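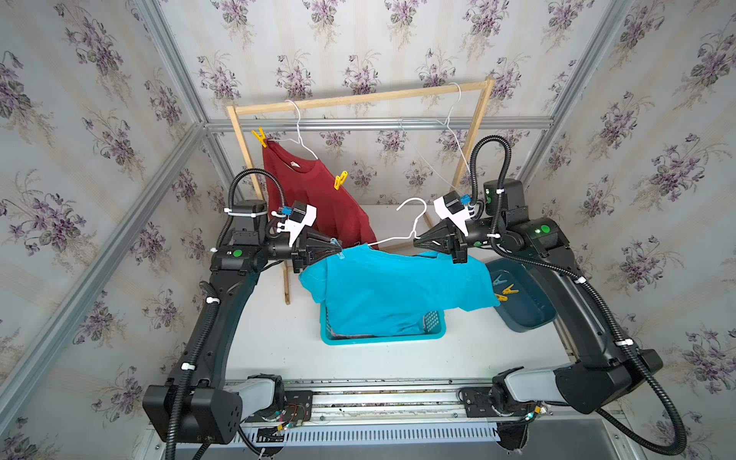
How much of the Brondwood water main was replaced this period?
By the end of October, 1,000 feet of cast iron pipe had been taken out of service between the pump house and Lammers Road. The replacement line is pressure tested and carrying water.

Service connections
Of the 156 connections in the grant area, all but nine have been moved to the new main. The remaining nine are on the Plorkia side, where the curb valves do not match the town drawings. Hartmut Buschmann is checking their depths before the crew digs again.

Leakage
Night flow is read at 3 a.m. at the Zuten meter. Readings fell after the old line was isolated, but the meter has not been recalibrated and the values should be treated as provisional.

Budget
Pipe and fittings are within the approved line. Paving is over, owing to a second layer of concrete under Lammers Road. We request that unspent survey funds be moved to paving. No change to the total award is sought.

Next period
Finish the Plorkia connections. Order 400 feet of pipe for the school spur. Flushing schedule to follow.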